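Clearing Up After Dinner Without Losing the Whole Evening

Kitchen Notes from Osden Street

There are people who clean as they go. I have met them and they seem well rested. The rest of us finish eating, sit for a while in the hope that the mess will take the hint, and then get up at 9 with a sponge that should have been retired in March. These notes are for the second group.

Start with the table

Most of us go for the sink first because the sink looks guilty. Leave it alone. Clear the table while the food on it is still soft, and put all the paper and wrappers in one place before you touch a plate. A small bin that travels to the table saves you six trips with a napkin in each hand. See-through plastic is good for this, as you can spot the teaspoon before it goes out with the trash. I have thrown away a good part of a set of teaspoons and speak with feeling.

Dry crumbs come up dry. Rice is the exception to everything. Fresh rice smears when you wipe it, wet rice turns to paste, and paste gets into the grain of a wood table and stays there until you sell the house. Let it sit half an hour, then push it off the edge into a tray with a plastic scraper or an old loyalty card. My card from Tikton Hardware has never earned me a discount, but it is very good at rice.

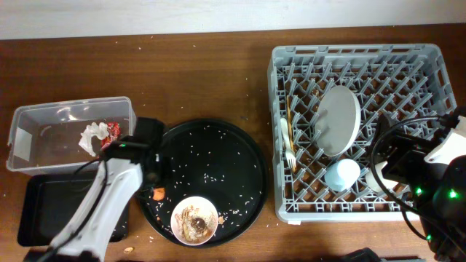 Onyeka wrote in to say the scraper is a waste of a drawer: a barely damp cloth, folded in four and pulled toward you in one direction, picks up rice and crumbs together, and you shake it out over the trash. Fair enough. I tried it and it works, provided you pull and don't rub. I rubbed, out of habit, and had to get the card out again.

Once the dry stuff is gone, wipe with warm water and a drop of dish soap, along the grain, then go over it with a dry towel. Skip the spray that promises a shine. It leaves a film, the film holds dust, and in a month you are buying another spray to remove the first one.

The washing order

Glasses, then flatware, then plates, then whatever you burned. Everyone's grandmother knew this and everyone's roommate disputes it. Change the water when you can no longer see the bottom. If you can't remember seeing the bottom, change it now.

Soak pans in hot water for as long as it takes to do everything else. Overnight is not soaking, it is leaving it for someone else.

The rack

Plates go in upright with a gap between them. Two plates leaning together will be wet at breakfast, and the one behind will have a tidemark. Bowls want to tip forward a little so they don't hold a puddle. Put the big things at the back, unless you enjoy reaching over them with a sleeve.

Wash the rack too. Once a week, hot soapy water and an old toothbrush in the corners. If yours stands straight on a wood counter, lift it each night and dry underneath, or you will get a dark patch in the exact shape of your good intentions.
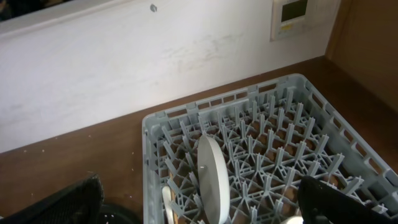

Is it better to towel the dishes or let them air dry?

Air drying is cleaner and a lot less work, as long as things are spaced out and the towel you would have used is the one that has been hanging there since the weekend. Towel the glasses if hard water spots bother you, and any knife with a wood handle.

Last jobs

Rinse the sponge, squeeze it hard and stand it on its edge. Empty the sink strainer, which will be as bad as you think. Hang the cloth somewhere air can reach it, so not in a ball behind the faucet.

Next month: getting candle wax out of a tablecloth, and whether the Enis method with brown paper deserves its reputation. Bring an iron.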